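Residents > Arnholm Court > Minutes > April

Arnholm Court Residents' Association – Minutes, April

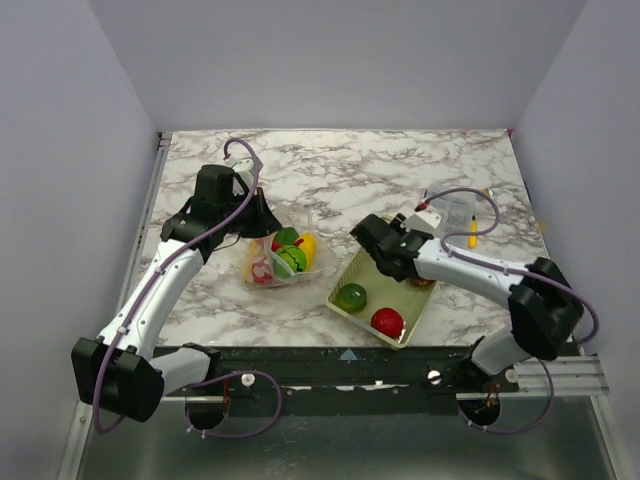

Chair: Heloísa Xavier. Meeting opened at 7:13 p.m., the key to the meeting room having been found in the meeting room.

1. Last month's minutes. Approved, after the word "shouting" was changed to "discussion" in item 4.

2. Bike storage. Plikden has quoted for a new rack with 13 spaces. The ground floor asked why there had to be a rack. The third floor asked why there had to be a ground floor. Heloísa will get a second quote, from Frota, and bring both in May.

3. Laundry room. Dryer 2 still stops early and still charges for the full cycle. Flindano sent a technician, who agreed that it does this. Refund slips are in the tray by the door. Please write your apartment number on them – "you know who I am" has slowed things down.

4. Courtyard planting. We have $200. Requests came to a good deal more than that and included a fig tree, a pond and "something that blooms in January." Agreed: herbs along the south wall, mint in pots only. The member who planted mint in the ground last year abstained.

5. Quiet hours. Moved that drums be covered by the existing rule on loud instruments. Carried, with 3 against, all from the same apartment.

6. Any other business. The lobby clock is wrong again. Two people offered to fix it and could not agree on the time. Held over to May.

Closed at 8:50 p.m. by the chair's watch.

Shares: 2 | Comments: 13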